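17/02/2024

ok so I finally quit my evening language app and went back to learning with paper and I have THOUGHTS, thread incoming (it's long, get a snack)

background: I had a 206 day streak. I was so proud of that streak!! I did lessons in line at the pharmacy, I did lessons at a wedding (sorry). and then my cousin's neighbor said hi to me in Portuguese at a cookout and I just stood there holding a corn cob

I could tell you the turtle drinks milk. I could not say "good, how are you"

so the streak died that night and I let it. I felt weird for two days and then I felt great

what I do now: one cheap notebook, one pen, and a used grammar book I got at Cludach, the little secondhand place by the bus depot. if you're local go, they keep the language stuff way in the back under the stairs and the prices are penciled inside the cover

the grammar book is OLD. everyone in the dialogues is sending telegrams and asking where to check their trunk. I now know how to ask for a porter, and I love it so much

somebody in my replies last week asked about flash cards. yes, I make them by hand, and yes it takes forever, and I think the forever part is why the words stick? I'm not a scientist. I write the word, I say it out loud, I mess up the accent mark, I write it again

I keep 41 cards in the pile at a time. why 41, because that's how many fit under the big binder clip. when I know one for a whole week it goes to the shoebox and a new one comes in

things that did nothing for me: labeling stuff in the kitchen (I stopped seeing the labels by lunch), movies with the subtitles off (I fell asleep), changing my phone to Portuguese (I couldn't find the alarm and was late for work!!)

things that kind of work: radio while I do dishes. I get maybe one sentence out of ten but the weather report is the same words every time, so now I'm a genius about rain

also reading recipes out loud. so many verbs, and they all boss you around. mix! stir! let it rest! I mumble them while I'm cleaning up and my dog thinks she's in trouble

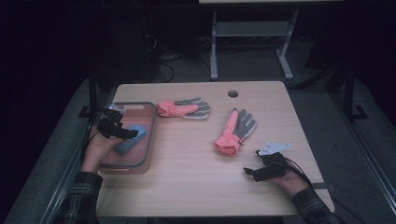 anyway the part I was really scared of was talking. there's a conversation table at the Anico cafe in the evenings, 7 chairs, you just sit down and go. I walked past the door 2 times before I went in

first night I said my name, said I like soup, and then listened for an hour with my whole face on fire. everyone was so nice. they slow down for you if you ask and they don't switch to English on you unless you look like you're going to cry

second night I told a story about missing a train. it was a bad story with no past tense in it. "I go to the station, the train is not there, I am sad." they laughed in the right place though!!! I rode that high all the way home

my accent is a mess, I know. I'm fine with it for now. I can hear the nasal sounds when other people make them and that's already more than I could do in the fall

next up is past tense for real, I've been putting it off because the irregular ones look like somebody sat on the keyboard. if you have a good trick for those, reply and I will write it on a card tonight

oh and for the person who asked what pen: it's just a blue ballpoint from the bank, the free kind on the counter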